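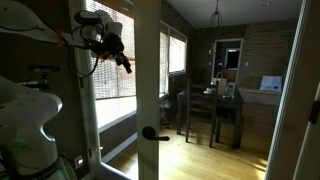
Orkow, February 9, 2020

PRE-RUN CHECKLIST WITH COMMENTS: GRIPPER COMPARISON, HOUSE SET-UP

Filled in by Wyn Jarman. Second check by Aileen Bañez.
Arm: same one for both grippers. Grippers: Drudano (black, narrow-fingered) and Flillska.

Marks: OK, FIX (do it before power), WATCH (run, but keep an eye on it).

1. Base and surrounds

Base bolts at torque - OK. Did them myself, then Aileen did them again and got the same answer, so we're both happy.

Floor clear inside the tape line - OK. Please keep it that way, I found a drink bottle in there at lunch (mine, sorry).

Door to the dining area latched open or latched shut - WATCH. It's a glass door and the arm lives right next to it. I've set the soft limit so the elbow can't swing that way, but if you change the mounting angle you must redo the limit. I'd love some film on that glass before we go any faster.

Nobody at the dining table during a fast run - OK. I know it's the comfy spot for a laptop, but save it for slow mode.

2. Cables

Orange tape on the upper link, holding the thin black cable - WATCH. Holding fine, but tape is tape and I'd be much happier with proper clips. Jericho says he'll order some. Until then press it down with your thumb before each session and replace it the minute a corner lifts.

Slack loop near the wrist - FIX, now OK. There has to be a loop or the wrist can't roll, but mine was generous enough to catch on things. I shortened it and ran the wrist through 90 degrees each way with a hand on the stop button. No snagging, no tugging at the connector. Lovely!

Connectors at the gripper end seated and locked - OK. Push, click, wiggle. If you don't get the click, start again.

3. Gripper on the arm

Mounting screws - OK. Witness marks lined up.

Fingertips clean and undamaged - OK. The left tip has a little nick from the mug trials, not enough to matter on this round of objects. Maricel has the spares.

Opens and closes fully with nothing in it - OK, 2 cycles at slow speed. The Drudano is noisier than the Flillska on closing, a sort of dry click at the end of travel. It did that from new, so don't log it as a fault.

Right payload and tool offset loaded - FIX, now OK. The controller still had the Flillska numbers in it from the last swap. This is the one that worries me most, as the arm will happily go to the wrong height without complaining. Read the name on the screen out loud, every time. Yes, you'll feel silly.

4. Stops and power

Stop button within reach of the operator - OK.
Stop tested with the arm moving - OK, slow mode only.
Power lead out of the walkway - OK.

5. Hours and service

Both grippers get pulled down at 2000 cycles, or in April, whichever comes first. The Flillska will get there well ahead, it's had all the easy jobs. Trinidad is keeping the tally sheet, so hand your cycles over to her before you go home - not the next morning, when you've forgotten.

Still open

Cable clips (Jericho).
Film for the door glass (me).
A label for each gripper's settings on the controller, in big letters (Aileen).

Cleared for slow runs. Fast runs once the clips are on.

W. Jarman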